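Shop Floor Talk > Jobs and Change > Moved off packing to the hand gripper tables, anyone else?

tallybee
Posted 11/11/2024

So our place in Covbridge (Deltimau, we co-pack snacks and small household stuff) is getting arms for the pick stations, and since October I've been off the packing line and on the tables where we teach them. You hold a gripper in each hand and do the job you used to do with your fingers, over and over – 200 runs is a normal shift for me. Same pay, way less walking, and my knees are thrilled! My head is another matter. Anyone else been moved like this? Did you like it after a while?
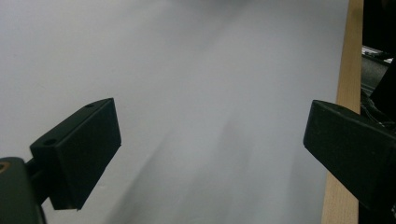

My biggest gripe is how long it takes to get your hands to forget what they know. I packed for years and I never once thought about how far I opened my fingers before picking something up, and now it's all I think about. You start with the two black fingers spread wide over the blank board, nothing between them, and my instinct is still to lunge. Annelore Böttcher, our trainer, keeps telling me to slow down and I keep saying I AM slow.

dockside_ray
Give it a month. I did the same at Drutcombe and the lunging goes away. What bugged me was the quiet. On the line you talk all day, and at the tables everybody's concentrating. I missed the dumb arguments about the radio more than I expected.
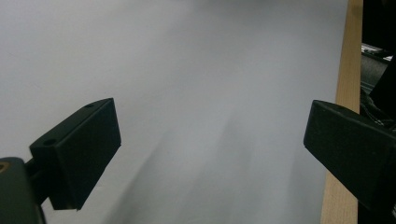
Also ask for breaks on a timer. I used to tell myself one more run and then my wrists would be toast by lunch. We got 2 short ones added to the morning after enough of us complained, and it helped a lot.

mo_in_returns
Am I the only one who thinks this is nuts? You're teaching the thing that takes your spot. At my old job they had 80 people on packing and they swore up and down it was only for the night shift. I left before I found out how that went, but I didn't like how the questions got answered.

tallybee
I get it, and I go back and forth. They told us no layoffs, people get moved. I asked for it in writing and I'm still waiting, so make of that what you will. But I'd be packing either way, and the arms would be coming either way.

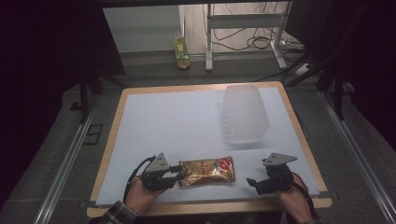
And part of it is kind of fun?? Chip bags are my nemesis. They crinkle, they slide, you squeeze too hard and you've got crumbs. When I get a clean one I do a little dance in my seat. The hard tubs are a breeze next to that.

dockside_ray
Bags are the worst, yes. Come in low and don't chase it if it slides.

mo_in_returns
Fun is fine, but get the paper. Seriously. "People get moved" can mean moved to a site an hour away.

kestrel400
Ngata here, we've had arms running for a while. Mo's half right. Our packing crew did shrink, but it was folks leaving and not getting replaced. The ones who stayed mostly clear jams and reset stuff. I'd call it easier on the back and harder on the patience – you stand there waiting for something to go wrong. I'd rather be packing, personally, but my sister-in-law works the same shift and loves it.

tallybee
That's good to know, thanks. I'll bug Annelore about the letter again tomorrow and ask about the breaks too.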